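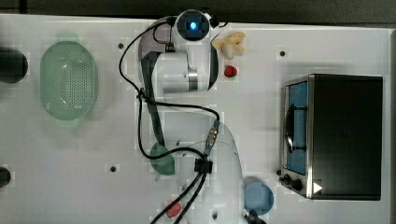 Kelliler dropout

Kelliler dropout is a way of training a robot arm that has more than one camera. While the arm's policy is learning from recorded demonstrations, one camera's picture gets blanked out now and then, for a whole stretch of the demonstration, and the policy has to guess the right motion from whatever views are left. The name comes from Kelliler, the training code it was first written into. People also call it view dropout or camera dropout, and I've heard "the blindfold trick" in hallways, which I like better than any of the official names.

I've used it for a good while now on kitchen-type tasks (toy fruit, cups, plates, a ketchup bottle, that sort of thing), so this entry leans on tabletop work. If you came looking for the ordinary dropout used inside neural networks, that's a cousin and it has its own entry. The two can be used together and usually are.

Where the idea comes from

Most tabletop arms these days are trained with at least two views. One camera sits on the wrist and rides along with the gripper. Another is fixed somewhere off to the side or overhead and sees the whole table. The wrist view is great up close and pretty useless for finding things, and the table view is the reverse, great for finding things and often blocked by the arm itself at exactly the moment you want to close the fingers.

You'd hope a policy would learn to lean on the table view first and the wrist view later. Sometimes it does! Quite often it picks a favorite instead. In my experience the favorite is the fixed camera, which changes very little from one demonstration to the next and so is easy to memorize. Then you bump the tripod on a Monday morning and the arm starts grabbing air an inch to the left of everything.

Kelliler dropout goes after that habit. If the favorite view might vanish at any time during training, the policy can't afford to have a favorite.

How it works

Each demonstration is a string of time steps, and each time step has one picture per camera plus the joint positions. Before a batch goes into the network, the code decides for each demonstration whether to hide a camera, which one, and for how long. A hidden camera's picture is replaced with a learned "nothing here" token. Early versions used a plain black image, and that went badly, because black is also what you get when a gripper finger covers the lens, and the policy mixed the two up.

The length of the hidden stretch matters more than I expected. If you blank a single step, the policy barely notices, as the steps on either side give the whole game away. The Kelliler code blanks in stretches that last as long as one phase of the task: reaching, closing, lifting, moving, letting go. That's 5 phases in the usual setup. Somebody has to mark where the phases start, and for this most groups use the change in gripper opening, which is crude but takes no labeling work.

Joint positions are never hidden. There's a version where they are (see Variants) and I don't recommend it to anyone who's fond of their robot.

At least one camera always stays on. This sounds obvious. It was not obvious to the first release of the code, which could hide every view in the same stretch, and a fair amount of computer time went into teaching an arm to work with its eyes closed.

The bottle problem

The example people bring up most is a squeeze bottle lying on its side. A bottle is a mean little object for a two-finger gripper. It has a wide end and a narrow end, so where you grab changes how far the fingers need to open. If you grab across the body you're fine, and if you grab along it the thing rolls or squirts out from between the fingers.

From the fixed camera, the bottle's angle is easy to read until the arm swings over it. From the wrist, you get a close look at the label and the sides, but you may have no idea where the table ends or what's next to the plate. 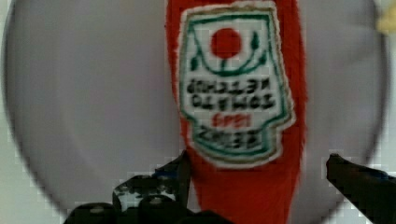

So the two views trade off partway through the reach, and the trade is what the policy has to get right. Without dropout, a policy that's stuck on the fixed view tends to commit to a finger angle early and hold it all the way down, even when the wrist view clearly shows a gap on one side and none on the other. With dropout it'll make a small turn late in the reach. You can see it with your own eyes if you stand by the table, a little twitch of the wrist just before closing. I still get a kick out of it.

Labels deserve a word too. A printed label is a strong visual pattern, and a policy can learn to line up with the label instead of the bottle. That's okay when the label faces the camera and bad when the bottle has rolled over. Kelliler dropout doesn't fix this. For that you need demonstrations with the bottle turned every which way, and I'd collect those before touching any training settings.

Results

The comparison most often cited is the Merkach tabletop study. It used 643 demonstrations, all gathered by a person steering the arm, and trained the same network with and without view dropout. Each version then got 200 trials on the real arm, with the objects moved around between trials and the same list of starting layouts used for both.

With every camera working, the two versions came out close enough that the Merkach write-up declines to pick a winner, and I think that's fair. The difference showed up in the trials where the fixed camera had been nudged or partly covered. There, the plain version mostly failed at the reach, and the dropout version mostly got through it and lost some trials later, at the lift. The write-up sorts failures by phase, and I wish more people did that, as a bare success score would have hidden the most interesting part.

I should mention what wasn't tested. All the objects were light. The table was white and the objects were mostly bright, so finding them was on the easy side. And nobody moved the wrist camera, which is a pity, because wrist cameras do get knocked on their mounts, and I'd have liked to know.

A later rerun by the Stendier group used a different arm and got the same pattern, though with a smaller gap. Their guess is that their fixed camera was mounted higher, so the arm blocked less of it and there was less for dropout to repair. My own runs fit with that.

Clutter and blocked views

Clutter is where I've found the method most useful day to day. A table with one object on it doesn't need much help. Put out a plate, a couple of bowls, some pretend fruit and something big and boxy at one side, and now the fixed camera has things hidden behind other things before the arm has even moved.

A bottle resting against or inside a bowl is a good test. The rim gets in the way of one finger, the bowl may slide when touched, and see-through plastic makes the edges hard to pick out in any view. I've had plain policies push down on a rim with real determination. Policies trained with dropout still get stuck there, but they back off and come in again more often, and I don't have a good explanation. One thought is that hiding the views makes the policy see more variety in how a reach can end, and backing off is somewhere in that variety. I haven't checked this properly.

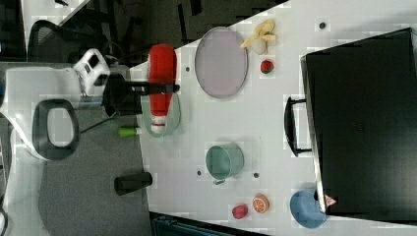

Variants

Zeleke scheduling starts with no dropout and raises the chance of hiding a camera as training goes on. It's gentler on small data sets. I use it by default now, mainly out of laziness, as it saves me from picking one number up front.

Patch dropout hides a piece of a picture and leaves the rest. It's meant to copy what happens when the arm blocks part of the table. It helps some, but it's slower, and the patches never look much like an arm.

Joint dropout hides the joint positions for a stretch. The arm gets jumpy. I tried it for an afternoon and that was enough.

Swap dropout feeds in a picture from another demonstration instead of a blank one. The policy is supposed to learn that a view can be wrong as well as missing. It's a lovely idea and hard to train, and the code for it in Kelliler is marked experimental.

Practical notes

Start with a low chance of hiding the wrist view. The closing phase depends on it heavily, and if it's gone too often the policy learns to close slowly and vaguely.

Keep the camera order fixed in your files. Kelliler refers to cameras by position in the list, and I once spent two days hiding the wrong one.

If your arm has long loops of cable near the wrist, check whether they wander into view, and keep them clipped the same way during testing as they were during collection. Dropout is no help with a cable that's in every training picture and then suddenly isn't.

Test with a camera unplugged before you test anything fancier. It takes a minute, and if the arm freezes, the blank token isn't being used at run time, and that's a settings problem in the run script.

See also

Ordinary dropout; wrist cameras; learning from demonstration; Zeleke scheduling; Merkach tabletop study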